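Session 8 – Folding and Putting Away Linens
Notes by Eylül Ateş

OK, so last time we got through towels and I promised we'd slow down for the big stuff. Flat sheets first! I always start by laying a plain cover over the work surface, and I don't fuss if it creases a bit (mine always does).

Smooth from the middle out with flat hands. Then corners to corners, long side first, and stop to square the edges before the next fold – most lumpy piles begin right at that step. Kadir asked about fitted sheets and yes, they're next, bring one from home.

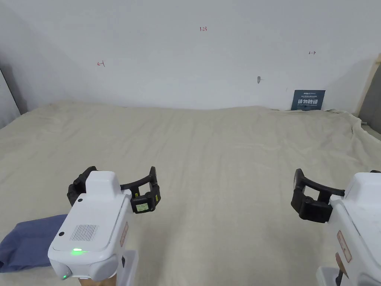 Small cloths go in thirds, then in half. Sort them by color before you fold, it saves so much shuffling later. Dark blues and blacks show every bit of lint, so give those a good shake first.

For next session: fold 21 pieces, any mix you like, and write down which ones gave you trouble.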